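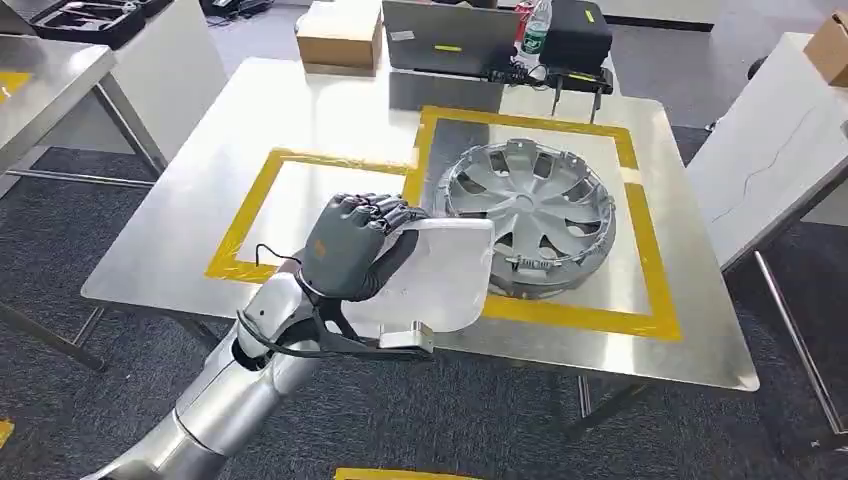
A steel bench with two taped rectangles, a white panel and a hubcap.

Yellow tape is the cheapest tool in any shop, and I think most places give up on it too soon. A roll costs less than lunch. Two rectangles on a steel table take a few minutes, and after that the table tells you where things go.

I spent 19 years around parts benches, the last eight at Ross, where we handled trim and body pieces. We had labeled bins, a wall chart and a binder with 111 pages. People walked past all three. When we taped the benches, parts started landing in the right place within a week, and I never had to give a talk about it.

The usual complaint is that tape wears out. It does. At Drirnico they painted their lines instead, and then the work changed and the lines stayed. For more than a year people set parts down around marks that meant nothing. Tape that peels gets replaced, and whoever replaces it has to look at the layout again.

I would also keep the boxes few. Two on a table is about right. I have seen a bench with 20 of them, all different sizes, and it was as hard to read as a bench with none. One should be bigger than the other if the parts call for it.

And stay with stainless for the top. Painted panels show every scratch, so grit has to be wiped off before they go down, and tape comes up from steel without taking the surface with it. Wood tops are nicer to lean on - I will give them that.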